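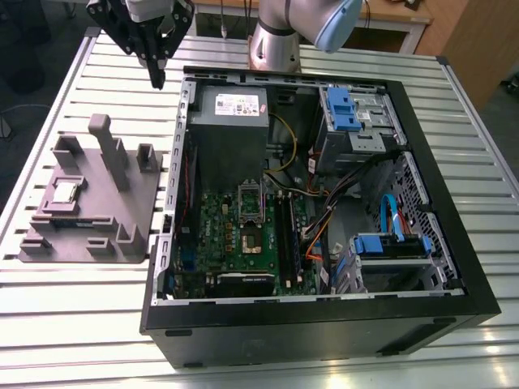

4. Loading the Firkamus cell

4.1 Lay the computer case on its side on the slatted table, open side up, with the thick black front bezel toward the right.

4.2 Set the gray fixture flat on the table to the left of the case. The memory module goes in the long slot.

4.3 Check that the socket frame stands fully open before a processor is placed. Push wires clear of the socket and memory slots.

CAUTION: Keep hands off the table while the arm is enabled – it can start from a hold with no warning tone.

4.4 Run program 158 at low speed. Watch the fingers as they come down over the socket.

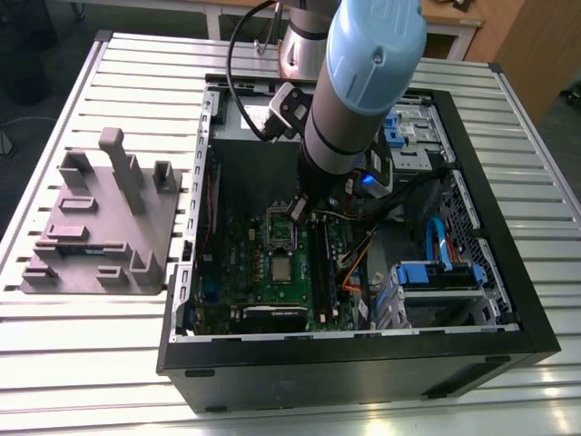
If they drift to one side, press Hold, back the arm out with the pendant and repeat the fixture teach in section 6. Do not correct the drift by sliding the case.

4.5 Look at the cable on the wrist. It should hang in an easy loop and not catch on the case when the wrist turns. 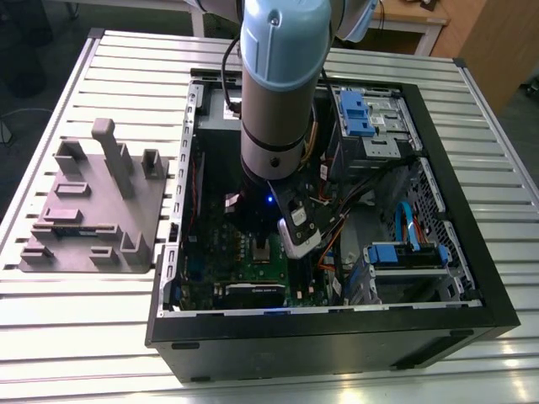

Can the fixture be moved after teaching?
Only if you teach it again. The pick points are stored from the plate position, and even a small shift will spoil the grip.

4.6 Save the points under a new name – never over the Drosholm defaults. Cell settings are kept by Jitendra Dwivedi.
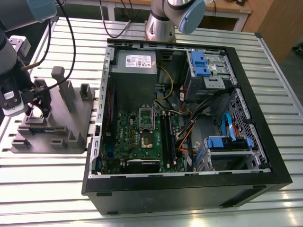

4.7 Clean the fingertips with a dry lint-free cloth every 8 hours of running. Replace them if the edges are rounded.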